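How to Follow Your Local Council Without Losing an Evening to It

Posted 5/10/19 by Seren Morris

I have been sitting in the public seats at Uddale Town Council for long enough to have a favorite chair. It's the one by the radiator, and if you are reading this and thinking of coming along, it's taken. The rest of this page is meant to be useful.

People ask me how to keep up with what the council is doing, usually after it has done something to them. A road closes, a fee goes up, a field grows a planning notice. By then the vote was in June and the minutes say "carried." So what follows is how to get in earlier, using free documents and a pen.

Step 1. Find the calendar before you find the cause

Every council publishes a meeting calendar. Ours lives four clicks deep, under "Your Council," then "Documents," then "Governance," then a page that is also called "Documents." Bookmark it now. Write down the full council dates first, then the planning and finance dates. Skip the working groups for the time being. They matter, but they will eat you alive in your first year.

If your council offers email alerts, sign up, and then check the calendar anyway. Ours once sent out 212 alerts in a single morning and then went silent for the summer.

Step 2. Read the agenda backward

The agenda has to be out a few days ahead of the meeting. The front page will be apologies, declarations of interest, approval of the last minutes and a word from the chair. Go to the end. The dull-looking items, the ones called "Various" or "Update on Contracts," tend to sit there, at the hour when everyone wants to go home.

Next, look at the verbs. "To note" means the decision has already been made somewhere else and you are being told. "To consider" means there will be talk. "To approve" or "to resolve" means hands go up that night. If your item says "to approve," you have until the meeting. If it says "to note," you are late, and you want Step 6. 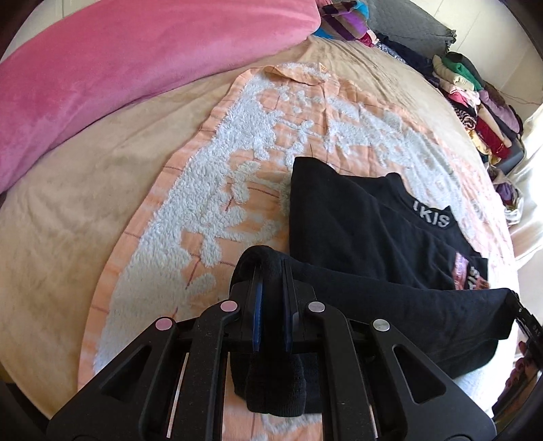

Mark every "to approve" and ignore the rest on your first pass. A typical agenda here has maybe four of them. Four is a manageable number of things to care about on a weeknight.

Step 3. Open the report, go to the money

Each item should have a report attached. The pack for our last budget meeting ran to 124 pages, and I can promise that at least one councilor had not read it, having watched him take it out of the envelope.

You don't need all of it. Look for the heading "Financial Implications," or something close. One of two things will be there. Either there's a number, in which case write it down, or there's the phrase "to be met from existing budgets," in which case write down the question "which ones?" That question has served me better than any speech I ever prepared.

After that, read "Options Considered." A report with only one option in it is a report by somebody who has made up their mind. Options that exist purely to be rejected are easy to spot too. They usually include the words "do nothing."

Step 4. Work out who to write to

Write to your own ward councilor first, even if you can't stand them. Then write to whoever chairs the meeting where the item will be heard. Do not copy in all of them, plus the newspaper, plus your member of parliament. Gwilym Landeg, who served two terms here before retiring to keep bees, told me he deleted anything with more than five names in the "To" line. He said it without shame.

Keep it to one screen. Say where you live, which item number you mean, what you would like them to do, and one reason. Put the item number in the subject line. Something like this will do:

Subject: Item 14, Meselero Lane parking

Dear Councillor Phillips,
I live on Meselero Lane and I'm writing about item 14. Please vote to defer it until residents have seen the traffic survey the report mentions. The survey isn't in the pack.
Thank you,

Spell the title the way they spell it. Morfudd Phillips answers nearly everything, by the way, though her replies arrive at hours that worry me.

Step 5. Speak, if they let you

Most councils set aside time for the public. Here you get three minutes and have to register by noon the day before. Time yourself at home, reading aloud, at a normal pace. Three minutes is less than one page with decent spacing. Cut the part about how long you've lived in town. Everyone opens with it, and it uses up 20 seconds.

Start with what you want. "I'm asking you to defer item 14." Then give the reason, then stop - even if there's time left over. A speaker who finishes early is so unusual that the chair once asked Gisela Lindemann if she was feeling all right.

Bring a paper copy. The microphone light goes red when your time is up, and it's better to know which sentence you are on.

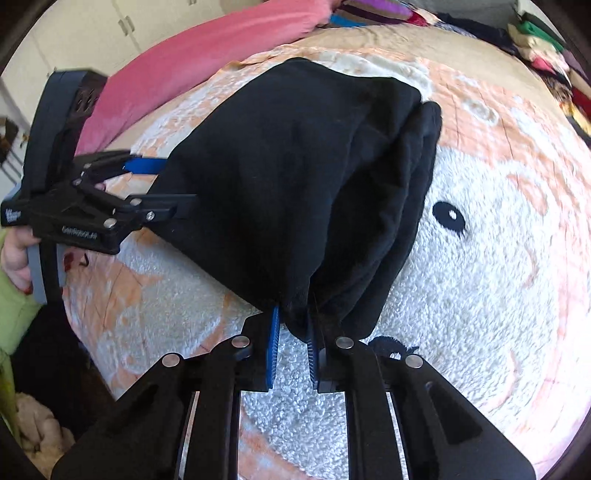 Do I have to say beforehand what I'm going to speak about?

Most councils want the item number and a line on the subject, and they can turn you down if it isn't on the agenda. They can't usually ask to see your full text. Check the standing orders, which should be on the website under (sorry) "Documents."

Step 6. Check the minutes

Draft minutes come out a week or two afterward. They record decisions, not conversation, so a two-hour row may turn up as "Members discussed the report." Look for the resolution itself and compare it with what the report recommended. Any change in wording is worth a polite email to the clerk.

Look too for deferred items, and put them in your own calendar. Deferred things have a way of coming back under another name. The Filip Street depot sale, a matter of 2,000 square feet and a great deal of shouting, returned as "Asset Review, Phase Two," and hardly anyone came.

If the decision has gone against you, read the council's rules on call-in or review. The deadlines are short, often a few working days from publication, and the clerk can tell you the exact one. Petitions are another route. Ours needs 4,000 signatures to force a debate, in a town where that would mean signing up some of the dogs, so I'd save that one for something big.

Prys James has asked me to add that the side door on Ukomitz Road is the one that's open in the evening. The front steps are lit up very nicely and lead to a locked door.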